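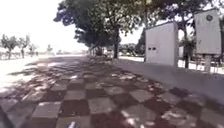

## The Long Way Over the Checkerboard

I have walked the same paved path most mornings for years, and I still can't cross it like a grown-up. It's the tiles. Dark maroon, pale grayish pink, dark maroon again, all the way down under the trees. My feet want to stay on the pale ones (they always have) and my knees have started to complain about the hopping.

My friend Hina Bugti walks with me when her shifts allow, and she's a maroon person. So we go along like two slightly creaky chess pieces, talking about her tomatoes, and anybody behind us just has to be patient!

I got curious about the paving last spring and went looking for someone who could tell me about it. That led me to Aqeel Gilani, who spent most of his working life laying tile in Gondal and now mostly gives advice over the phone. I'd expected a lecture on mortar. What I got was a long, happy speech about color.

"Two colors is harder than one," he told me. "With one color, you can be a little off and get away with it. With a checkerboard your eye runs down the corners like a train."

He likes a red and a pink together for a shady walk. A stark black and white would shout at you, he thinks, and plain gray puts him to sleep. I went back the next morning and paid attention, and I see what he means. Under the trees the two shades sit close together, and way off down the path they blur into a brownish, mauvy band. Then the sun pokes through in spots and you lose the pattern completely for a step or two.

There's a smooth concrete strip along one side, too. Hina says it's the sensible part. I've tried it. You get where you're going, I guess, but my feet get bored.

Aqeel's one piece of advice for home was to lay your squares out dry and live with them for a week before you fix anything down. I have a small patch by my back door and I've been pricing tile for it, pink and maroon, of course. Hina has already told me which ones she'll be standing on.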